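Grerkdale Opens Up Its Teach-by-Hand Kit for Tabletop Robots

February 22, 2021 - Surelard

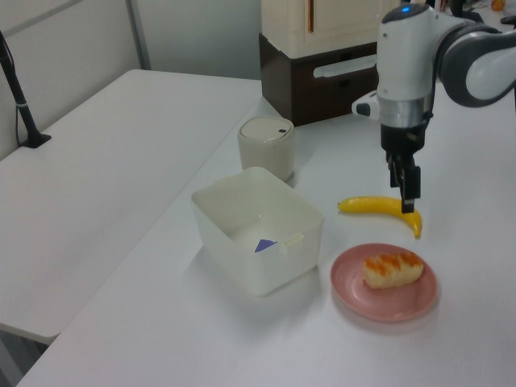 Henrik Kleinschmidt wanted to know, before we had even sent out the first draft of this release, whether a person who has never touched a robot can really teach one to pick something up before lunch. Yes, Henrik, they can! We've watched it happen plenty of times now, and that's pretty much why I'm writing this.

I'm Haruna Fujimoto, I run the teaching side at Grerkdale, and today we're making our teach-by-hand kit available to anyone who wants to order it. The kit is called Pichon. It works with a single arm and a two-fingered gripper, and it gives you 2 ways to show the arm a task. You can take hold of the wrist and walk it through the motion yourself, or you can sit off to the side with a hand controller and drive it from there. Either way the arm's joint positions and the camera views get saved together, and that recording is what the robot learns from.

People always ask me which one is better. I go back and forth. Guiding by hand feels natural right away (you push, it follows) and you get a real sense of how far the arm can reach. The trouble is that your own hands and sleeves end up in the camera view, and the robot doesn't get to have your sleeves later on. Driving it by remote keeps the view clean, but the first half hour is humbling. My first grasp by remote was a toy banana and I came down on it so slowly that Aiguo Li went off to make tea and came back before I closed the fingers.

We still start everybody on toy food, by the way. A banana is a great first object! It's curved, so you have to think about where along it you want to grab and which way the fingers should be turned, and a plate and an open bin give you two easy places to aim for. Once someone can do that without holding their breath, we move on to drawers and lids, and that's where it gets fun.

The Pichon software comes with 3,120 demonstrations recorded by our own team and by the people who tried it early at our shop in Rullwood. Of those, 1,522 were guided by hand and the rest were driven by remote. We left in the clumsy ones on purpose - the ones where somebody misses, backs up and tries again. Younes Zaki did most of the sorting and tagged every recording that has a second try in it, so you can pull those out if you'd like to train without them. I'd keep them, personally. A robot that has only ever seen perfect grasps has no idea what to do after a bad one.

Some things we changed after the early users got hold of it. The record button is now a foot pedal, so you don't have to let go of anything to start or stop. You can trim the front and back of a recording on the spot, which gets rid of all that sitting still while you remember what you were going to do. And there's a replay mode that runs your motion back at half speed before you decide to keep it. Jérémie Marty asked for that one over and over until we built it, and now I use it more than he does.

What it won't do: it won't make sense of 5 recordings of 5 completely different tasks. Pick one task, show it many times, and move the objects a little between tries. It also needs somebody in the room with a hand near the stop button whenever the arm is running on its own. That part is not optional, and the quick start guide says so on the first page.

Pichon ships with the mounting plate, the hand controller, the foot pedal, a wrist camera bracket and the software. The arm itself is sold separately, and if you already own one, write to us first so we can check that it'll talk to our controller. Schools and small labs can ask for a loaner kit.

We're running open sessions at the Rullwood shop through the end of February. Come by, grab the wrist and teach it something. To save a spot or ask about a loaner, get in touch with Aiguo Li at the Grerkdale front desk in Surelard. Press questions can come straight to me.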